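Why I finally quit the step counter

I wore the thing for most of a year, and in June I took it off to charge and just never put it back on. My wrist has a pale stripe and I feel great!

It started when I moved out to Velgate and could suddenly walk to work. The tracker came free with my gym sign-up (a gym I went to for 30 days, don't ask) and at first it was fun. I'd do a lap of the parking lot at lunch to hit my number. Then I was doing laps of the kitchen at eleven at night in my socks, which is a weird way to live.

The low point was a rainy evening when I was stuck on 1,591 steps and furious about it. I'd had a lovely day! I read half a novel, I made soup, I called my sister and we laughed for an hour. And there I was, stomping up and down the hallway with my phone in my hand, mad at a number.

So now I walk when I want to. Mostly that means the river path out toward Brerow, which takes me 30 minutes if I don't stop and a lot longer if the herons are around. I've started leaving my headphones at home too. You hear all kinds of things, like somebody practicing trumpet very badly behind the old mill (keep going, whoever you are, it's getting better). 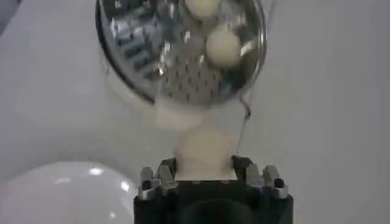 I do miss the little buzz when you hit your goal. My brain really liked that buzz. For the first couple of weeks I kept glancing at my bare wrist like I was late for something, and I'd catch myself parking far away from the store for no credit at all.

If you're thinking of trying it, start with one weekend. Put the tracker in a drawer with the takeout menus and see if you go looking for it. Mine is still in there, and next month I want to try the longer loop up past the reservoir, so if anyone knows whether the gate on the north side is open, please tell me in the comments.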